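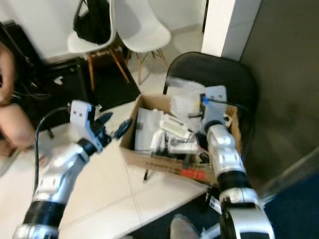
Efren Navarro asked that item 4 be split in two, as a stop button that cuts power and a stop button that is within reach are separate checks and last term's sheet let one tick cover both. Done below.

Larkmont Robotics Club
Two-arm project, pre-run inspection
20 August 2019

1. Base bolts, both arms: OK.
2. Joint play, by hand, power off: OK left. Right has slight play at the second joint — recheck before the next session.
3. Gripper fingers seated and tight: OK.
4a. Stop button cuts power to both arms: OK, tested twice.
4b. Stop button within reach of the operator: FAIL. Cord too short. Extension fitted, now OK.
5. Cable slack at wrist, full reach: OK left. Right pulls tight with the wrist rolled past 90 degrees. Limit set in software.
6. Floor cables clear of walkway: FAIL. Cables near the mat are tangled. Separate and tape down.
7. Supply voltage under load: 24 V, steady.
8. Box on floor, flaps open: OK. Plastic bag hanging over the back edge to be tucked in or removed; fingers can snag it.
9. People outside the reach line while arms are live: needs work. The line is not marked on the tile. Use tape.
10. Closed shoes, no loose sleeves: OK.
11. Speed limit loaded from the Ostinance profile: OK. File 33, not 19.
12. Log started before first move: OK.

Comments
Item 6 is open from January. No live runs with visitors until it is closed.
Item 2: if the play gets worse, pull the joint cover and check the set screw. Spare screws are in the Macapagal drawer.
Next inspection due at 194 hours on the meter.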